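Regleta modular Dirau K4: prueba de uso en taller doméstico
Publicado el 28/05/2019

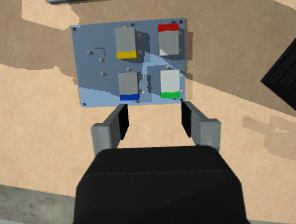

Montaje

La base se fija con tornillos de cabeza avellanada, no incluidos. Las plantillas de taladro vienen impresas a escala en la última hoja del manual y coinciden con los orificios. El cableado entra por la parte inferior y admite sección de 4 mm². Los bornes son de tornillo; a mi juicio, unos de palanca habrían ahorrado trabajo.

Accionamiento

Recorrido corto, con punto de corte bien definido. Tras 6 semanas de uso diario con un aspirador y una sierra de calar no he apreciado holgura. El modelo equivalente de Shibata tiene un tacto más firme y cuesta 18 euros más.

Identificación de circuitos

El código de colores resulta suficiente en instalaciones pequeñas. Quien tenga dificultad para distinguir rojo y verde deberá añadir etiquetas.

Inconvenientes

El prensaestopas solo acepta manguera de hasta 13 mm. El manual en español omite el par de apriete, que sí figura en la versión inglesa.

Valoración: recomendable para cargas moderadas.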